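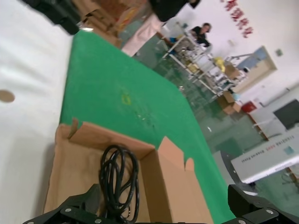

Wrist camera over the box with the cable coiled inside, gripper open on either side

Cable-in-a-box demos: how much should I vary the setup before I collect more?

Posted by Hiwot Ayele in Robot Learning > Data Collection
Tags: teleoperation, imitation learning, wrist camera, deformable objects

Hi everyone! First post, long-time reader, and I'm having the best time with this project so I apologize for the length.

I'm teaching an arm to work with a coiled black cable and an open cardboard box. The task is: reach into the box, take hold of the coil by the top loops, lift it clear, and set it down on the green mat. A second task runs the other way and puts the coil back. I drive the arm by hand with a leader arm and record everything, and the policy trains on the wrist camera plus joint positions. The wrist view above is pretty typical of what the policy gets. You can see the coil between the two sides of the gripper, the box flaps folded out, and then a whole lot of room behind it.

So far I have 217 episodes of the take-out task. I trained on all of them and the first time the arm went down into the box on its own and came up with the cable I yelled loud enough that people came over. SO good. But it is picky. If I leave the box where it usually sits, it does well. If I slide the box toward the edge of the mat or turn it a quarter turn, the gripper goes down on a flap, or it stops over the box and just hovers there, opening and closing a tiny bit like it's thinking.

Things I already know are not great about my set:

The box is always the same box. It has one torn flap with a notch in it, and I'm starting to worry that the policy is steering by the notch.

I coil the cable myself before every episode and I've gotten very tidy about it.

The background has a lot going on (shelves, a person at a bench, a doorway, writing on the wall). When the wrist tilts, all of that swings into view. I haven't covered anything up.

I can get plenty more robot time in November, and I'd like to spend it well. Do I keep going with the same setup until I have a really big set, or change things now and accept that the early episodes don't match? And should I be hiding the background?

Thanks so much, this site is the reason I got as far as I did.

Hiwot

Sorted by: most helpful

Mekdes Sisay
Marked helpful by the poster

Congratulations on the first pickup! That yell is the correct response and I hope you never get over it.

Change things now. I'd keep your 217, they're good episodes of the box in its usual place, and you do want the usual place covered. More of the same will make the policy more sure of the thing it already knows. What you're describing with the hovering looks a lot like what we had on Talo (our bin-picking arm) when every demo started from nearly the same pose. The policy got somewhere slightly off and had no example of what to do from there.

What I would do with your robot time, in the order I'd do it:

Box position and angle first. Make a list of spots before you start, and work down the list. If you pick spots as you go you will drift back to the comfortable middle, I promise, everyone does it. Include a few where the box is close to the edge of the mat, and turn it so the torn flap faces every direction. If you can get a second box with whole flaps, swap it in often. A couple of different shades of cardboard would be even better.

Then the cable. Stop coiling it nicely! Drop it in. Let a loop hang over the side sometimes. Let it spring open a little. Messy coils will make your success rate while collecting go down and that's okay, go slower and keep your grip low.

Then starting pose. Begin some episodes with the wrist rolled, some from high up, some from way off to one side. And please record recoveries. Steer the gripper down so it's about to land on a flap, pause the recording, then start the episode from there and drive it back out and into the box. We added recoveries to Talo after the main set was done and it was the most fun afternoon of the whole project, watching it catch its own mistakes.

On the background, leave it alone. A wrist camera sees the room whenever the arm tilts, and you want the policy bored by the room. People moving around at the back is a gift. The only thing I'd watch is anything that shows up in one task and never in the other, like if there's a white box beside the mat for every take-out and it's gone for every put-back. The policy will happily use that.

For scale, our Talo set ended at 530 episodes and it handled bins it hadn't seen. A cable is harder than our parts were, so plan on more than that, but check every so often. Train, test on spots from your list that you held back, and collect where it fails.

Comments on this answer

Hiwot Ayele: The recoveries idea!! I never thought of starting the recording from the bad spot. And yes, I do have a white box lying at the edge of the mat, going to start moving that around.

Mekdes Sisay: Move it, take it away, put something else there. Have fun with it. Anything you'd find lying on a real table.

Atif Jafri: Small addition, write down which list spot each episode used. Put it in the episode name or a text file. You'll want to pull out "everything near the edge" later and it is miserable to do it by eye.

Ibsa Hailu

just get more data. we did 3,309 episodes on Moges and it works great on pretty much anything we put in front of it. cables too. dont overthink it

Comments on this answer

Henok Alemayehu: How many people were driving? That's a lot of hours for one person with one leader arm.

Ibsa Hailu: a team, in shifts. so ok yes different people drive differently and that probably helped

Hiwot Ayele: That's a dream number! I'll borrow a friend or two to drive so it isn't all my habits in there.

Henok Alemayehu

I agree with Mekdes on nearly everything, so I'll stick to the camera and the gripper.

Your own gripper is in the view all the time, the bracket on one side and the finger on the other. That's good, keep it. The policy learns where the fingers are compared to the cable, and that carries over when you move the box. But it only works if the camera stays put. Check the mount before each session. Ours (on a Bosivetti arm, a lovely thing) slipped a hair between sessions and we lost 2 full evenings of demos before we caught it. Now we save a still at the start of every session and flip between it and the last one. Takes no time.

Second thing, black gripper and black cable. Inside a box, with the walls shading it, the finger and the loops can run together once you're down there. Look at your frames right at the moment of the grasp, shrunk to the size the network gets. If you can't tell where finger ends and cable begins, neither can it. A strip of bright tape on the fingertips did wonders for us. If you do this, know that your early episodes won't have it, so keep some without tape in the mix or train the two sets separately and compare.

Also lock your exposure if you can. Green mat, big white surface next to it, shiny floor past that. When the wrist swings from one to the other, auto exposure will push the inside of the box darker or lighter and you'll get a different-looking cable each time. A little of that is healthy. A lot of it right at the grasp is a pain.

Comments on this answer

Hiwot Ayele: Looked at the shrunken grasp frames just now and you are so right, it's a black blob holding a black blob. Tape is going on tonight.

Henok Alemayehu: Ha, yes, we had the same blob. Try yellow or white, and post how it does!

Mekdes Sisay: Seconding the session still. We use Platside for labeling and I keep the stills in there next to the episodes.

Hiwot Ayele: Update for anyone who finds this later. I made the list of spots, found two more boxes, and I've been dropping the cable in like a slob. My take-out demos are slower now and I've thrown away quite a few, but it already feels like I was only filming one tiny corner of the job before. Will train again once I've been through the list, and then start on put-back.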